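Mudeck Blechwanne, grau, mit zweitem Fach

Für alles, was sonst lose auf der Werkbank herumkullert 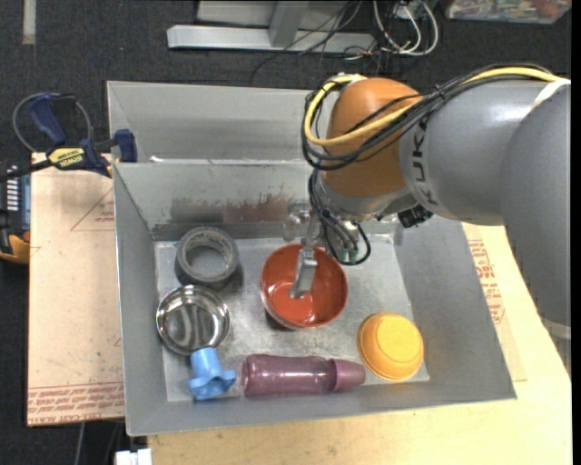
Platz für Klebeband, Schüsseln und Flasche: die graue Wanne mit blankem Metallboden.

Wir mögen diese Wanne wirklich gern, und wer einmal mit ihr gearbeitet hat, gibt sie ungern wieder her! Die schrägen Wände machen das Hineingreifen angenehm leicht, und Schüsseln, Rollen oder Flaschen liegen übersichtlich nebeneinander — auch die etwas sperrigen Formen. Dass der Boden mit der Zeit Kratzer bekommt, gehört bei Blech einfach dazu. Bitte nur feucht auswischen, keine Stahlwolle.

Belastbar bis 40 kg
Breite innen: 61 cm
Artikelnummer: Mudeck 454
Passendes Untergestell: Rakach (separat erhältlich)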